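**Kochen auf zwei Quadratmetern: Olodia eröffnet Wanderausstellung über kleine Küchen**

*3. November 2024*

Wie viel Küche braucht ein Mensch? Mit dieser Frage geht der Verein Olodia ab sofort auf Tour — und wir freuen uns riesig, dass es endlich losgeht! Die Ausstellung erzählt vom Kochen im Wohnheim, im Bauwagen, auf dem Hausboot und in der Einzimmerwohnung. 440 Menschen haben uns dafür ihre Rezepte geschickt, manche mit Fettflecken und Randnotizen.

»Mich haben vor allem die Briefe der älteren Leute berührt«, sagt Kuratorin Noemi Cattaneo. »Da wird auf einer einzigen Platte ein ganzes Sonntagsessen gekocht, und man riecht es beim Lesen!«
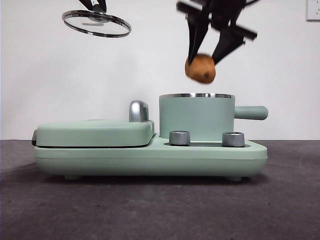 *Foto: Gonzalo Montoya / Olodia*

Ein eigener Raum gehört der Kartoffel, die in den Einsendungen mit Abstand am häufigsten vorkommt. Albertina Sampaio hat dazu Tonaufnahmen gesammelt, vom Schälen bis zum Tischgespräch. Das Begleitheft erscheint in einer Auflage von 2.000 Stück und liegt kostenlos aus.

Die Ausstellung bleibt bis März in der Halle Metwally und zieht dann weiter. Der Eintritt ist frei, Gruppen melden sich bitte vorher an.

**Pressekontakt:** Emiliano Calvo, Olodia e. V.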